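3.2 Surface condition and edge planting

The survey covered 73 paved areas with a chip-seal surface, all of them open lots or aprons bordered on at least one side by a planted strip. Areas with a full asphalt overlay were left out, as were those resealed after August of the previous year. Each area was walked twice by the same pair of observers, and every dark line in the surface was recorded as a joint, a crack, or undetermined. A line was called undetermined when its edges carried no visible sealant and its path did not match the paving layout on the drawings held by the owner.

Of the 844 lines recorded, 114 stayed undetermined after the second walk. Most were narrow and slightly wavy, and they tended to end at the edging. Nair's scheme (Section 2.4) would place these with the cracks. We kept them separate, as the cost of treating a sound joint as a defect is high for small owners, and the Trernham lots in particular had been laid in strips whose joints no longer follow a straight line.

Edge planting was scored on three items: continuity of the strip, height of the tallest clumps, and the presence of a raised edge between seal and soil. Species were not identified. Shrubs and tussock grasses were grouped as "mixed low planting" wherever they formed a continuous band, and mown verge was entered as a separate class even when it met the same strip. Figure 4 gives an instance of the mixed class with adjoining verge.
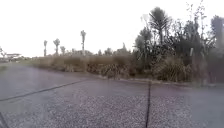
Figure 4. Chip-seal pavement with dark surface lines, bordered by mixed low planting and, at left, a flat grass verge.

Agreement between the two observers was lower for continuity than for height. Sopacua scored a strip as broken wherever foliage thinned enough to show soil, while the second observer required a gap down to the edging. The stricter reading was adopted for the Jaron and Oei lots, and the earlier forms were rescored from the field notes.

Where verge and pavement lay at the same level, no edge score was given. This affects the comparison in Section 4, where 79 edge segments enter the model and level segments are treated as missing. An alternative coding with level segments set to zero is given in Appendix B.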